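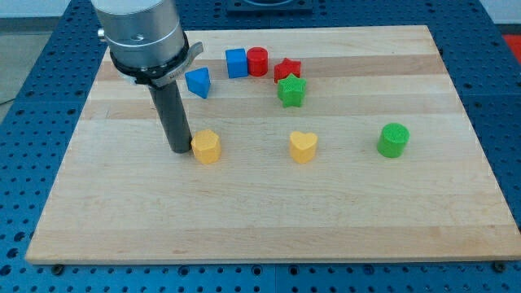
Visita às oficinas da Lundis

18 de setembro de 2020

A Lundis abriu as portas ao público durante uma tarde, com inscrição prévia e entrada pelo portão das traseiras. Éramos um grupo pequeno e a visita durou pouco mais de duas horas. À chegada deram-nos uma folha com a planta do edifício e pediram que deixássemos os casacos e as mochilas num cabide junto à receção.

A empresa faz peças de formas simples para jardins de infância e ludotecas: cubos, cilindros, prismas triangulares, hexágonos e estrelas. O catálogo tem neste momento 211 referências, contando as variantes de cor e de tamanho. A série mais vendida chama-se Park e é a que se vê nas montras. A Dadar é mais recente, saiu em julho, e usa as mesmas formas numa escala um pouco maior.

Começámos pelo armazém de madeira, que cheirava bem mas estava muito mal iluminado. As tábuas de apoio são feitas ali ao lado, com tiras compridas coladas umas às outras, alternando tons claros com outros mais puxados ao mel. Explicaram-nos que as tiras vêm de lotes diferentes e que ninguém tenta acertar a cor. Depois da colagem, a tábua fica na prensa até à manhã seguinte, é lixada dos dois lados e leva óleo. Passei a mão por uma já acabada e não se sentiam as juntas.

A sala seguinte é a das peças coloridas. Parte é impressa por camadas, e nas estrelas verdes notam-se as estrias finas na face de cima. Perguntei se não pensavam lixá-las. Responderam que experimentaram e que a superfície ficou baça, de modo que voltaram atrás. Cada peça sai da produção com uma só cor. Vi o cubo em azul, o cilindro em vermelho, o hexágono em amarelo e a estrela tanto em vermelho como em verde. O prisma triangular azul é o que dá mais devoluções, por causa das pontas, que às vezes chegam amassadas.

A caixa grande leva até 500 peças e a pequena leva um sortido das formas principais. O embalamento é manual. As caixas são de cartão sem impressão, com uma etiqueta na tampa, e as peças vão separadas por forma em sacos de pano.

Na última paragem, uma antiga sala de arquivo, estão guardados os modelos que deixaram de se fabricar. O inventário vai em 1 052 entradas e ainda não está completo. Gostei sobretudo de uma gaveta com ensaios de cor dos primeiros anos, vários deles em castanhos e cinzentos que hoje não se venderiam.

No fim houve café e foi possível comprar peças com pequenos defeitos, a 7 euros o saco. Trouxe um, quase só com cilindros. As tábuas não estavam à venda nesse dia.

Notas práticas: o estacionamento é pouco e enche cedo. A zona da colagem tem um degrau alto à entrada e não tem rampa. Não há bar nem máquina de bebidas durante o percurso, e convém levar sapatos fechados. As inscrições para a próxima visita fazem-se por telefone, da parte da manhã.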